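On Keeping a Parish Reading Room Open Through the Winter

Posted 1st November

The reading room on Clindberg Street will keep its full hours this winter. The decision was confirmed last week, and I wish to record how it was reached, as several readers of this blog have written to ask and the notice on the door says very little.

For those who have not visited, the room occupies the ground floor of the old Plutard building. It holds around 900 items, most of them pamphlets, programs, local histories and short-run periodicals that the public library has never collected. Nothing may be borrowed. Visitors sign the register, leave bags at the desk and read at one of the two long tables. I have been responsible for the catalog since the room reopened, and the views given on these pages are my own.

The difficulty was heating. The previous boiler was condemned in the spring, and the replacement was quoted at a figure we could not meet. One proposal was to close from November until the clocks changed again. A second was to open on alternate weeks. Neither was attractive. A reading room that is open only sometimes soon loses the people who use it, and paper does not benefit from several months in an unheated building.

The arrangement finally adopted is a modest one. The rear half of the room will be closed off with a heavy curtain, and the front half heated with two electric units. The shelves in the rear will be checked each morning for damp. Requests for material kept there should be made at the desk, and readers are asked to allow 30 minutes. Gloves without fingers are permitted at the tables. Hot drinks, I regret to say, remain prohibited.

Cauã Amaral has redrawn the floor plan to suit, and has moved the theater programs and the music pamphlets forward so that they fall on the heated side. These are the sections most often requested. The parish magazines have gone to the rear, a decision with which I disagreed and on which I was outvoted.

The move also obliged us to look again at how thin items are stored. A pamphlet has no spine to speak of. Shelved upright without support, it bends under its own weight, and after a few years the lower corners curl and the staples begin to pull through the fold. We had been using open-topped boxes from Mabaso, packed tightly enough to hold everything straight, but tight packing brings its own damage whenever an item is pulled out. The new practice is to place each pamphlet in a folded sleeve of acid-free paper and to keep no more than 11 in a box, with a stiff board at either end. 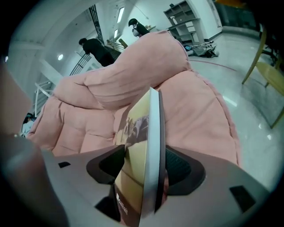
A thin booklet with a printed photograph on its cover.

Readers can assist by returning items to the tray and leaving the boxes alone. Pencil only, as before. Photographs may be taken without flash for private study, and the form is kept beside the register.

There remains the matter of the catalog itself. The card index is complete as far as the letter R. The remainder is listed in the green ledger, in three different hands, one of which I am still learning to read. I had hoped to finish by the end of the year – the curtain and the boxes have taken that time instead. If any reader owns a copy of the old Istadix street directory, even an incomplete one, I should be grateful for the loan of it, as a good many of the printers' addresses in the ledger are given by initials alone.

Opening hours are unchanged. The side entrance is to be used until the front step has been repaired.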